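# Leave the clamps on

Our shared shop in Prirkport has had a bin-picking cell since December, and every few weeks someone proposes making it look finished. They want a welded frame, trunking for the cables and a molded tray in place of the gray bin. I think we should leave it alone.

The case for tidying is not a silly one. Visitors take a clean build more seriously, and the Mallalow makers' group got a grant after theirs was boxed in. But they also spent 404 dollars on the enclosure, and now changing a gripper finger there takes an evening. Ours takes 23 minutes, and most of that is finding the right hex key.

A home or club build is a thing you keep changing. Spring clamps hold a bin well enough for blocks that weigh next to nothing, and you can shift the bin a little to see whether the arm still copes. In my view that is a better test than running 82 picks from one perfect position. Scuffs on the walls don't bother me either. A scraped bin is harder to read than a clean one, and most bins are scraped.

I would spend money on two things. One is cable strain relief at the wrist, where the Boonyarit kit we started from is weak. The other is a second emergency stop, which costs 70 dollars and should have been there on day one — I argued against it then and I was wrong.

Everything else can stay clamped, taped and ugly until we stop learning from it.
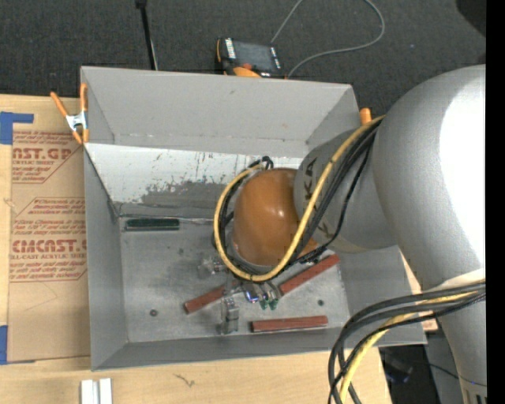
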